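来源：Vukevico 研究所内部通讯
九月
文：机器人学习组　Si-woo Na

操作示范数据采集工作进展

机器人学习组自本季度起承担 Mostisico 项目的示范数据采集任务。该项目旨在为学习系统提供足够数量、足够多样的真实操作记录，使其能够在未经专门编程的情况下完成一般室内环境中的抓取、移动与整理动作。截至本期通讯截稿，已入库的有效示范为 1,946 条，分属 27 类任务，由本组与 Clendholm 分部共同完成。现将采集工作的安排、近期发现的问题以及下一阶段的要求通报如下。

一、采集安排

采集工作分上午、下午两个时段进行，每个时段由一名操作员负责遥操作，一名记录员负责任务说明、物品登记及初步质检。操作员连续操作不得超过五十分钟。开始前，双方须共同核对任务卡，确认起始摆放、目标状态和允许的操作方式。任务卡上的文字说明应当使用完整句子，避免仅写物品名称；同一任务至少准备三种不同的表述，由记录员在各条示范之间轮换使用。

每条示范包括腕部相机画面、外部相机画面、关节状态、夹爪开合量以及对应的文字说明。各路信号由采集软件 Vi 统一打上时间标记后写入本地磁盘，当日收工后上传。上传完成前，不得清理本地副本。近期有同事询问能否在传输过程中继续采集，答复是可以，但须将上传任务限速，以免写盘延迟影响相机画面的连续性。

二、物品与场地

首批任务所用物品以小型日用品为主，外形规整，夹爪容易对准。自本季度起，物品范围扩大到体积较大、表面反光或结构不规则的器件，并要求在不同地面和不同光照条件下分别采集。物品每次入场均须登记编号，位置与朝向按任务卡要求随机变动，不得为了提高成功率而反复使用同一摆放。

Clendholm 分部的场地较小，目前只安排单臂任务。双臂任务及需要较大活动范围的任务仍由本部承担。两地的相机安装位置已按同一份图纸统一，标定文件每周更新一次，旧文件保留备查，不得覆盖。
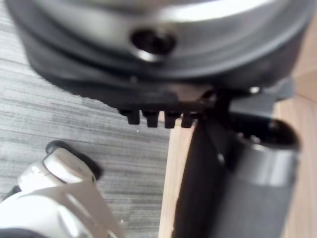
腕部相机画面的质量对训练结果影响较大，是本期质检的重点。外部相机能够反映机械臂与物品的整体关系，而夹爪接近物品后的细微调整，主要依靠腕部画面记录。质检中常见的困难集中在近距离阶段：大型圆形金属器件离镜头很近时，会占去画面上半部的大部分，影像略有模糊，银灰色曲面的上缘又有明亮的反光，模型难以据此判断距离。与此同时，夹爪的白色手指和深灰色指端仍可在左下角看到，器件下方的黑色边沿及其向下伸出的四个小片也能够分辨，这类结构可以作为判断相对位置的依据。因此，质检人员不应仅因主体过近或略有模糊就将整条示范判为不合格，而应结合前后画面，考察夹爪指端与器件边缘的关系是否始终可以辨认。

地面材质的变化同样需要记录。地毯与木质表面相接之处，纹理和明暗差别明显，有可能被学习系统误认为物品的边界。记录员应在备注栏中写明操作区域跨越何种地面，并在同一任务中安排若干条仅在单一地面上完成的示范，以便后续对照。备注用语以采集手册附表为准，暂未收录的材质可先行填写，由数据管理岗统一归并。

三、标注与质检

示范入库前须经过两轮检查。第一轮由当班记录员在采集当日完成，主要核对各路信号是否齐全、时间标记是否一致、文字说明与实际动作是否相符。第二轮由未参与该次采集的人员抽查，每批抽取 100 条，逐条观看全程。如抽查中有五条以上存在同类问题，则整批退回复核。

本季度第二轮抽查共退回 66 条，其中多数为文字说明与动作不符。典型情形是任务卡要求将物品移至左侧，操作员因避让其他物品而改放右侧，记录员未作相应修改。此类示范本身动作完整，更正说明后可以重新入库。另有一部分示范在结尾处截止过早，夹爪尚未松开，记录即告结束。请操作员在完成放置后保持静止两秒，再按停止键。

关于失败示范的处理，各组此前做法不一。经讨论，现统一规定如下：抓取失败后操作员自行纠正并最终完成任务的，予以保留，并加注“含纠正动作”；未能完成任务的，单独存放，不计入有效示范，也不得删除；因设备故障中断的，注明故障时间和现象，由设备岗确认后归档。

标注人员在划分动作阶段时，应以夹爪状态变化为主要依据，将全过程分为接近、接触、移动、放置和退出五段。接近与接触之间的界线最易产生分歧。指端是否触及物品无法从画面确认时，应参考夹爪开合量及关节状态；仍不能确认的，标为“待定”，由两名标注人员共同复核，不宜凭经验推断。

四、操作员培训

新加入的操作员须先完成八小时的基础练习，再进入正式采集。练习期内产生的数据存入单独目录，不与正式数据混用。考核内容包括接近速度的控制、夹爪朝向的调整以及遇到遮挡时的处理。考核不设名次，未通过者补足练习时间后可再次申请。

从已有数据看，不同操作员的动作习惯差异较大。有人倾向于先在较远处对准，再直线接近；有人则边靠近边调整朝向。两种方式均可接受，项目组不要求统一。需要避免的是在物品附近长时间停顿，此类片段在训练中容易使系统学到无意义的等待。如需思考下一步动作，请先退至安全位置并暂停记录。

五、下一阶段

下一阶段的重点是补充反光器件和复杂底部结构器件的近距离示范，并增加接近角度的变化。Mostisico 项目组将依据首轮训练结果提出各类任务的补采数量，届时由 Si-woo Na 汇总后下发至两地。Clendholm 分部计划增设一处采集位，相机和夹爪的型号须与现有设备保持一致，安装完成后先试采一批，经检查合格再投入使用。

采集手册修订稿已放入项目共享目录，修改部分以批注形式标出。各岗位如对阶段划分、备注用语或退回标准有不同意见，请直接在修订稿中注明条目与理由，并于本月底前提交机器人学习组。场地使用申请仍按原流程办理，需要更换地面铺设或调整灯光的，应提前两个工作日提出。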